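**Product review: Workillow surface cleaner, concentrated, 4-liter container**

The facilities office at Gavley reviewed this cleaner over August as a possible replacement for the ready-mixed spray now used in its shared kitchens and meeting rooms. Staff used it on 184 tables and counters. Most of these have a white finish, on which tea, juice and sauce are quickly noticed.

Spills on white tables were the main concern of this review.

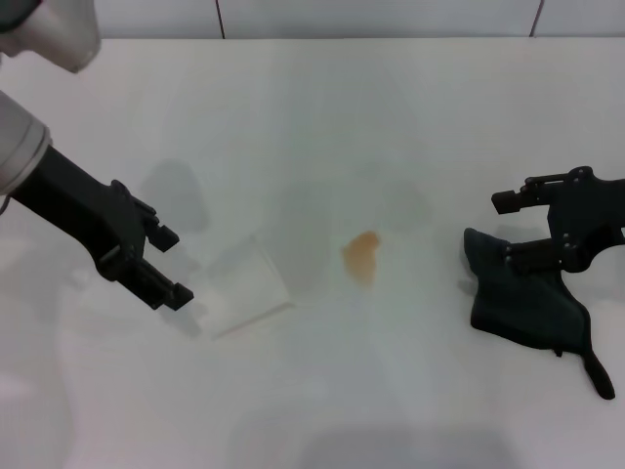
Wonus kitchen staff wrote that the old spray had always left a film that showed under the lights, and that they would accept a stronger smell if the new product did away with it. The smell of Workillow is in fact mild, and the film did not appear when the product was mixed as directed. At double strength it did — the label should state this more plainly.

Fresh spills came up with one pass. Coffee left overnight needed two, with a short wait between them. Turmeric remained faintly visible after both, and the office does not recommend the product for that purpose.

Cloths matter more than expected. Paper towels tore on textured counters and left lint behind. Washable cloths gave a better finish and may be rinsed and used again the same day. 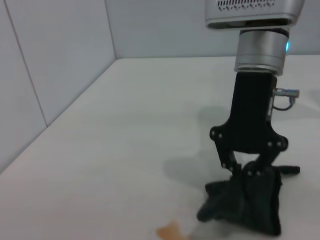
M. Tóth
Facilities Purchasing Officer, Gavley

The container is heavy when full, and its cap drips after pouring. A pump is sold separately and should be ordered with it. One container makes more than 1,500 refills of the small bottle at the weakest mix, according to the label; the office did not test this figure.

Rating: recommended for kitchens and meeting rooms. Not approved for untreated wood.

Reviewed 31/10/2019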